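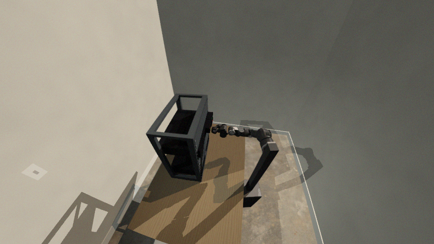

Anjana Mridha wrote to us after her first season with a whistle that she had watched her kids play volleyball for years and never once understood what the second referee was doing over there by the pole. Now she is the second referee over there by the pole, and she has signed up for another year.

We would love to have more people like her. Wollwood Youth Volleyball is looking for new referees and line judges for the season that starts in February, and you do not need to have played. Plenty of our best officials came in from soccer, from softball, from a lawn chair on the sideline. If you like kids, can stay on your feet for a morning and don't mind blowing a whistle loudly in front of grown-ups, keep reading!

What the season looks like

We have 223 players signed up so far, from third grade through eighth. Matches are on Saturdays at the Trenetti Gym and the Triệu Fieldhouse, with a few weeknight makeups when snow gets in the way. The younger groups play short sets on a lower net, and those matches are a joy to work. A serve makes it over, the whole bench goes up like they won the state title, and then the next six go into the net. You will be smiling with a whistle in your mouth, which takes practice.

The older groups move faster. Seventh and eighth graders run real rotations, and they know the rules well enough to ask you about them (politely, for the most part — we work on that with the coaches). New referees start with the younger kids and move up when they feel ready.
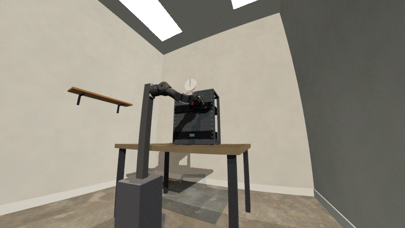
Do I need to be certified before I apply? Certification comes later, and only if you want to go on to school or club matches. Our own training is enough for every match in this league.

Training takes up 2 evenings. The first is rules and hand signals, with a lot of standing up and trying things out, so please don't picture yourself taking notes all night. The second is on the court with one of our seventh grade teams, who get a kick out of committing net violations on purpose to see if you catch them. After that you work your first two Saturdays next to someone experienced before you take a match on your own.

Zaid Geagea runs the training and has a gift for explaining overlap calls, the part that scares everybody. Bring your questions to him, including the ones you think you should already know the answer to. 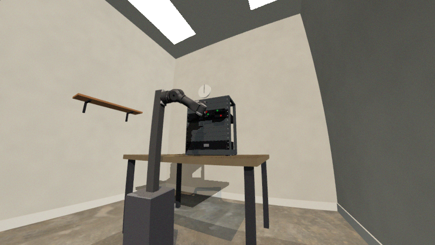
He also puts together the weekly assignments, which go out through Plirner on Monday nights. You mark the Saturdays you can work, and you get matches only on those days. Some of our people work every week and some work once a month. Both are fine with us. If you have a child in the league, you won't be given their matches, but we do our best to put you in the same building.

Pay and gear

Referees and line judges are paid by the match, with the rate depending on age group. Anyone who completes training and works the full season gets an extra $100 at the end. We supply the shirt, the whistle, the lanyard and the line flags. You bring dark pants and clean gym shoes.

Line judges can be as young as fourteen. Referees need to be sixteen or older. Adults will need to complete a background check, and we cover the cost.

How to apply

Send a short note to Zaid through the contact page on the league site. Tell us your age group (teen or adult), which Saturdays usually work for you, and any sport you have played, coached or officiated. No resume needed. Two or three sentences will do.
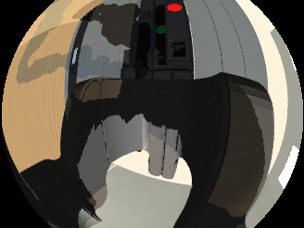
WOLLWOOD, 28 November 2018 — An update for everyone who has already written in: thank you, and what a response! We now expect some 620 matches across all age groups this season, more than we first planned for, and there is still plenty of room for new referees and especially for line judges. Applications stay open until the training groups are full. If you applied before the holiday weekend and haven't heard back, please write again with "second try" in the subject line and Zaid will get to you first.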